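Multano meditation timer: eight weeks on the cushion

I bought the Multano in winter, after my GP suggested giving mindfulness a proper go and I realised I couldn't sit for ten minutes without checking my phone. It's a little round timer with a chime, a dimmable light and 19 guided sits stored on it. No wifi, no app, no account. It cost me $117 from Lilgate, plus postage.

First impressions were good. The chime is lovely – low and soft, with a long fade – and you can set it to go off at the start, the end and any interval you like. I use five minutes. The dial is stiff, though, and I overshot my setting nearly every time for the first week. My sister Rozália reckons it loosens up, but hers is a year older than mine and she's heavy-handed with everything. 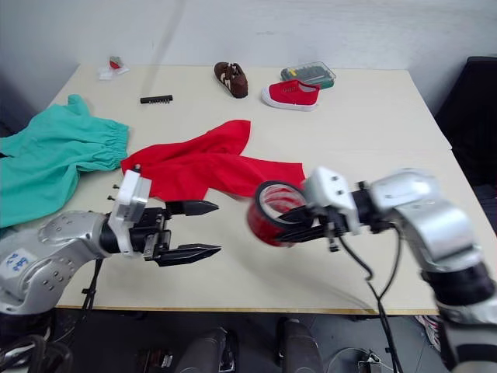
Is it any good for someone who has never meditated before?
I'd say it suits beginners fairly well, as long as you start with the short guided sits. The first six run under eight minutes each and explain what to do when your mind wanders. The longer ones assume you already know what a body scan is.

The guided sits are voiced by two teachers. Zuzana Říha does the breathing ones and I could listen to her all day. Senthil Chacko does the body scans and the loving-kindness practice, and he leaves big silences, which I hated in week two and really like now. Sound quality is fine through the speaker and much better through headphones (there's a socket on the back, hooray!).

Battery life is claimed at 80 hours. I've charged mine twice in eight weeks, so no complaints there. The light is another story. Even on the lowest setting it's too bright for a dark bedroom, and it pulses along with the breathing exercises whether you want it to or not. I turn the whole thing face down. 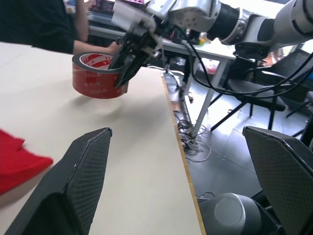 Red tape on the table.

I also borrowed a Zaruveo from a friend in my Tuesday-night-turned-whenever sitting group, so I could compare. It's $220, it has a heart rate clip, and it gives you a calmness score at the end. I found myself trying to win. I'd finish a sit, see a low number and be cranky until lunch. If you like data you may get more out of it than I did, but the Multano just chimes and leaves you alone, and I kept going back to it.

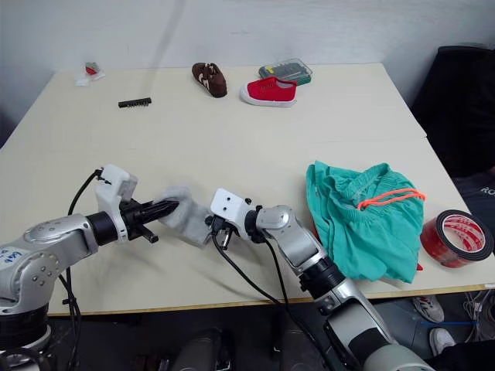
Light grey sock, left and right grippers.

A few smaller gripes. The carry pouch is sold separately. The printed guide has tiny grey type. There's no way to skip the intro on a sit you've heard a dozen times, so by now I can recite Zuzana's welcome word for word.

Has it helped? I'm sleeping a bit better and I'm less snappy in traffic. Could be the timer, could be the sitting, could be less coffee. Four stars from me, and I'd go higher if they fixed that light.

Kristýna Ševčík
August 27, 2021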